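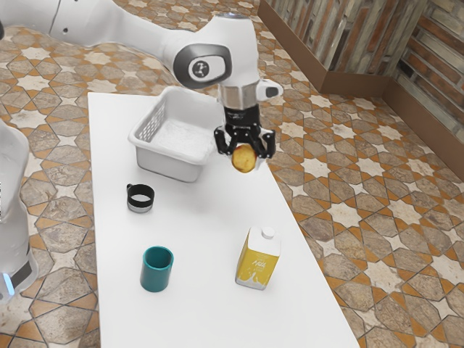
工单 3212
提交日期：5/5/25
产品：Vullik 库存同步插件
状态：已解决

问题描述
门店后台用 Paretti 收银系统，线上商城的库存由 Vullik 同步。升级插件之后，按重量出售的商品在商城里全部显示“缺货”，按件出售的正常。受影响的商品共 74 个，主要是土豆、洋葱、胡萝卜一类的散称蔬菜。收银端库存数字正确，手动点“立即同步”没有变化，也没有报错弹窗。

环境
收银端：Paretti，Windows 版
商城主题：Aston
主机：Onuoha 共享主机

处理记录

1. 清空商城缓存，重新登录后台。无变化。

2. 把主题从 Aston 换成默认主题，仍显示缺货。排除主题原因，已换回。

3. 停用其他插件，只留 Vullik，结果相同。

4. 打开调试日志后再同步一次。日志里按件商品写入正常，散称商品每条都有一行：
quantity invalid, set to 0
对照 Paretti 导出的文件，散称库存写作“12,5”，小数点是逗号。新版插件只认句点，读不出来就按零处理。

5. 在 Paretti 的“区域与格式”里把小数分隔符改为句点，重新导出，再同步。71 个商品恢复正常，还有 3 个仍显示缺货。

6. 检查剩下的 3 个，单位栏填的是“公斤”，其余商品填的是“kg”。改成“kg”后保存，同步，全部恢复。

客户追问
改了分隔符以后，去年 10 月的旧报表打开时金额列对不齐，是否有影响？

回复
旧报表是按原格式保存的，数据没有改动。需要在表格软件里查看的话，导入时把小数分隔符选为逗号即可。新生成的报表不受影响。

补充
逗号格式的问题已转给开发，修复版本未定。在此之前请不要把分隔符改回去。调试日志会持续占用主机空间，确认正常后请到“高级设置”里关闭，旧日志默认保留 7 天。

客户已确认商城库存显示正确，调试日志已关闭。工单关闭。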